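Spanner

A spanner (called a wrench in North America) is a hand tool used to turn nuts, bolts and other fasteners, or to stop them from turning. It works by gripping the flats of the fastener and giving the hand a lever with which to apply torque. The word is used in Britain, Ireland, Australia and New Zealand for most tools of this sort, though "wrench" is also heard there for adjustable types such as the pipe wrench.

Spanners are found in vehicle repair, plumbing, machine fitting, bicycle work and the mounting of electrical and network equipment. They are sold singly or in sets, and are sized by the fastener they fit, not by their own length.

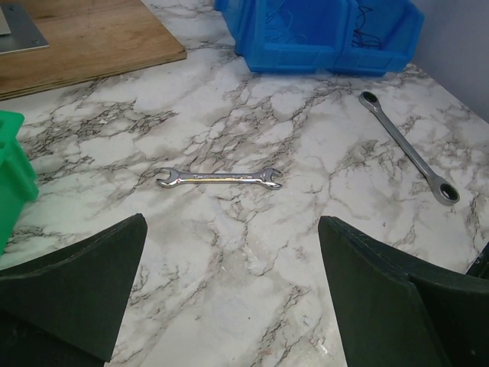
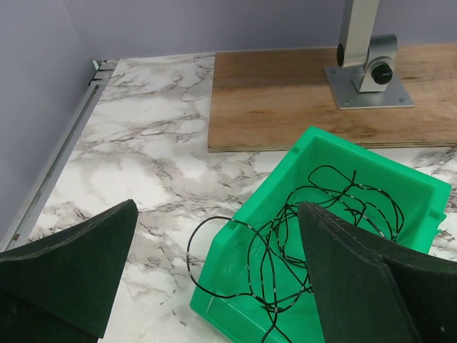
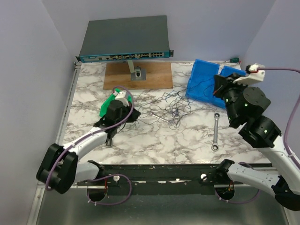
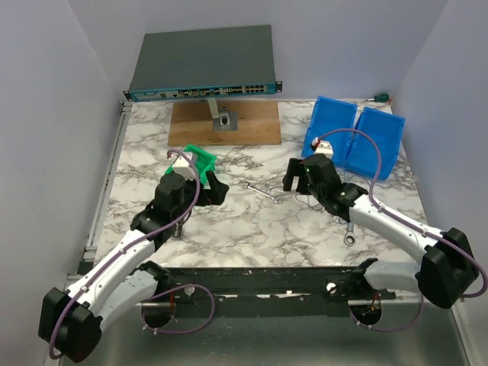
Thenmozhi Rodrigues objects to the usual account of the name, in which "spanner" is taken to mean a tool that spans the nut. She points out that the word came into English from German, where it belonged to the verb for stretching or tightening, and that it was used of the key that wound the spring of a wheel-lock gun well before it was used of anything that fitted a nut. Most dictionaries agree with her on the German origin.

Name

The English word is recorded from the seventeenth century. The German verb is spannen. "Wrench" is the older word in English as a verb, meaning to twist or pull sharply, and was given to the tool later. In British workshops the two words have overlapped for a long time, and a tool may be called one thing by its maker and another by the people who use it.

History

Early spanners were made by smiths to fit one particular nut, and a machine was often supplied with its own. Nuts themselves were not made to any shared size, and square heads were more common than hexagonal ones. Box keys and simple open-jawed tools were used on carriages, presses and mill machinery.

The spread of steam power and railways brought a need for fasteners that could be replaced. In 1841 Joseph Whitworth proposed a standard form of screw thread in Britain, and railway companies and engineering works gradually took it up. Once bolts of a given diameter had heads of a given width, spanners could be made in quantity.

Adjustable spanners were patented in several countries during the nineteenth century. The type with a sliding jaw moved by a worm screw became widely known from Swedish patents of the early 1890s.

Cast and wrought iron gave way to forged steel as motor vehicles became common. Alloy steels, among them those containing chromium and vanadium, allowed thinner jaws for the same strength. Thinner jaws mattered in engines, where the space beside a nut may be very small.

Types

Open-ended spanner. It has a U-shaped opening which grips two opposite flats of the nut. Most have a jaw at each end in different sizes. The jaws are commonly set at an angle of 15 degrees to the shank, so that the tool can be turned over between strokes where there is little room to swing it.

Ring spanner. It has a closed ring which surrounds the nut. The inside usually has six or twelve points. A ring spanner spreads the load over more of the fastener and is less likely to slip, but it must be placed over the end of the nut and cannot be slid on from the side.

Combination spanner. It has an open jaw at one end and a ring at the other, normally of the same size. Nuts are often loosened with the ring and then run off with the open end.

Ratcheting ring spanner. The ring contains a toothed gear and a pawl, which lets the handle move back without turning the nut. Some have a small lever to reverse the direction. Others have to be turned over. The mechanism makes the head thicker than that of a plain ring, and many makers advise against using it to break free a seized bolt.

Flare nut spanner. It is a ring with a section cut away so that it can pass over a pipe. It is used on brake and fuel lines.

Box spanner. It is a tube with hexagonal ends, turned by a bar passed through holes in the side. It is still used for tap fittings.

Socket. It is a short cylinder driven by a separate handle. Sockets are often treated as a family of their own.

Adjustable spanner. One jaw moves to suit the nut. It is convenient but heavier for its size, and play in the moving jaw can round off the corners of a fastener.

C-spanner. It has a curved arm ending in a hook or pin, used on slotted rings and collars such as those on bicycle bottom brackets and shock absorbers.

Sizes

Metric spanners are marked with the distance across the flats in millimetres. A 13 mm spanner, for instance, is the usual fit for the hexagonal head of an M8 bolt. Imperial spanners made to the American system are marked with the distance across the flats in fractions of an inch.

British Whitworth and British Standard Fine spanners are marked differently, with the diameter of the bolt and not the width of the head. A Whitworth spanner is therefore a good deal wider than an American one bearing the same fraction, and this is a regular source of confusion among owners of older vehicles. British Association sizes, used in instruments and electrical goods, are numbered, with higher numbers for smaller screws.

Use

The jaw should fit closely and be pushed fully on to the nut. A loose fit bears on the corners only and tends to round them. Where possible the tool is pulled towards the user, so that if it slips the knuckles are not driven into whatever lies behind. If it has to be pushed, an open palm is safer than a closed hand.

The length of an ordinary spanner increases with its size, which gives a rough guide to the force suited to the bolt. Fitting a tube over the handle to lengthen it may break the tool or strip the thread. Where tightness matters, as with cylinder heads, a torque wrench is used.

Some jobs need 2 spanners of the same size, one to hold the bolt head and the other to turn the nut.

Care and storage

Steel spanners are generally plated with chromium or nickel, or given a black oxide finish. Plated tools need only wiping down. Oxide finishes benefit from a little oil. Spread or chipped jaws cannot be mended satisfactorily and the tool should be replaced.

They are kept in rolls, racks, trays or drawers, and in larger workshops on boards painted with the outline of each tool.

See also

Allen key
Nut (hardware)
Pipe wrench
Socket set
Torque wrench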